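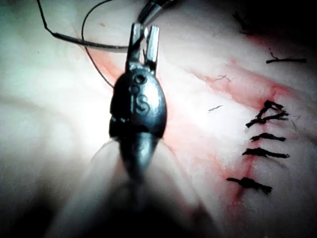
How long did it take before I could walk to the shop and back after my hernia operation? Nine days, going slowly, and with a sit-down on the wall outside the pharmacy.

A couple of people have asked how the recovery went, so I'm putting it in one place. I had mine in April. I'm 71, in fair shape, and I live on the second floor in Horkby with no elevator.

The first evening I walked from the bed to the kitchen and back and that was enough. Getting out of bed was the worst part of the whole thing. The nurse had shown me how to roll onto my side and push up with my arm, and I forgot it every morning until the fourth or fifth day. Coughing was bad too. I held a folded towel against my stomach, as the leaflet said, and it helped some.

I kept a tally of steps in the back of my calendar. On day one it was 171. That looks silly now, but I was glad to have written something down. On day two I managed 200 and then slept most of the afternoon.

The stairs I tried on day three. Nadiia Kobzar from downstairs walked in front of me on the way down and behind me on the way up. She also brought soup twice, one barley and one I couldn't identify but finished. Her cat came up with her the second time and stayed until supper.

Food was simple. Oatmeal, prunes, toast, plenty of water. The pain pills stop you up, and I had been warned, so I ate the prunes from the start. I took the pills for four days and then only at night for two more.

Things I was glad to have within reach of the bed: a long phone cord, a water bottle with a straw, slip-on shoes. I had bought a grabber tool and used it once, for a sock.

I couldn't lift anything heavier than a full kettle for a good while. Groceries came from Tkachuk on the corner, who will bring a box up if you phone before noon. The bill was 177 for the first two boxes, more than I usually spend, but I had put in a lot of fruit.

By the third week I was walking to the bus stop at Plenley Road every morning after breakfast. I still haven't gone back to the garden plot. The surgeon said six weeks for digging, so the potatoes are late this year and my brother has put in the onions for me, too close together.

Next checkup is at the clinic in Vistberg. I'll ask about swimming.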